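Relatório final do projeto de disciplina – Planejamento de Viagens e Hospitalidade
Grupo: Dougal Crichton, Olga Montecinos e Uyên Âu
Orientação: prof. Selvaraj Pathirana
Entregue em 2024-03-16

1. De onde veio a ideia

Quando o professor Selvaraj pediu que cada grupo montasse um roteiro de fim de semana prolongado para um destino pequeno, desses que não aparecem nas vitrines das agências, a Olga levantou a mão antes mesmo de ele terminar a frase. Ela tinha passado por Samarakoon quando era criança, numa viagem com os avós, e guardava a lembrança de uma vila de pescadores com uma ladeira enorme e um sorvete de tamarindo. Foi o suficiente para nos convencer. 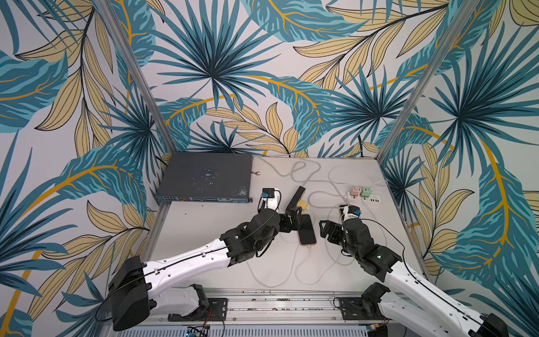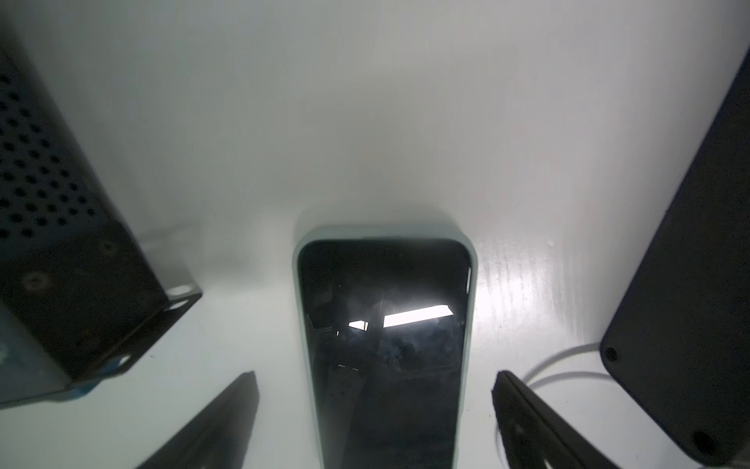
O objetivo ficou assim: propor um roteiro de três dias para quem viaja sem carro, com orçamento de estudante, e testar esse roteiro nós mesmos antes de escrever qualquer recomendação. Parece óbvio, mas boa parte dos guias que consultamos na biblioteca repetia os mesmos parágrafos uns dos outros (com os mesmos erros de horário, inclusive!).

2. Como trabalhamos

Dividimos as tarefas por gosto pessoal, o que o professor achou arriscado e acabou dando certo. O Dougal ficou com transporte, porque é daquelas pessoas que leem tabela de ônibus por prazer. A Olga cuidou de hospedagem e comida, e a Uyên, que escreve este trecho, ficou com os passeios e com as entrevistas.

Antes da viagem, preparamos um questionário curto e o enviamos a colegas de outros cursos, para saber o que as pessoas procuram numa viagem curta. Recebemos 47 respostas. Destas, 34 punham a comida acima de praia, museu e vida noturna, e isso mudou bastante o nosso plano – o segundo dia, que seria todo de trilha, ganhou uma manhã inteira no mercado.

3. O roteiro

Primeiro dia. A chegada é pela linha de ônibus Plallar, que para na praça de cima. Vale descer ali mesmo e fazer a ladeira a pé, com calma, parando no mirante que fica na metade. Ficamos na pousada Ulano, simples e muito bem cuidada, com café servido num quintal cheio de galinhas. À tarde, porto velho e sorvete (o de tamarindo ainda existe, e a Olga quase chorou).

Segundo dia. Mercado cedo, antes que os restaurantes levem o melhor peixe. Conversamos longamente com Ourania Sarantis, dona de uma banca de queijos e azeitonas, que nos explicou quais barracas servem almoço e em que ordem convém visitá-las. Depois, a trilha curta até o farol, que tem sombra em quase todo o percurso. Leve água; no caminho não se vende nada.

Terceiro dia. Barco até a ilhota de Grerkico, com saída às 10 horas e volta no meio da tarde. A travessia balança um pouco, e o Dougal recomenda, por experiência própria, um café da manhã leve. Na ilhota há uma capela, uma enseada de água muito clara e um único bar, que fecha sem aviso quando venta.

4. Custos e dificuldades

Fixamos um teto de 900 reais por pessoa, com transporte, duas noites e todas as refeições, e conseguimos ficar dentro dele, embora a Uyên tenha desistido de um chapéu lindíssimo para isso. A maior dificuldade foi o ônibus da volta: o horário afixado na praça era o de verão, e perdemos a partida que tínhamos planejado. Incluímos no roteiro a orientação de confirmar por telefone na véspera.

Também faltou ouvir mais moradores. Tínhamos previsto seis entrevistas e fizemos quatro, todas no mercado, de modo que a nossa visão da vila é um tanto parcial e muito inclinada para os queijos.

5. Próximos passos

Em abril queremos repetir a viagem com dois colegas que não participaram do projeto, seguindo apenas o texto impresso, sem a nossa ajuda. A Olga já se ofereceu para ir junto, calada, e anotar onde eles se perdem.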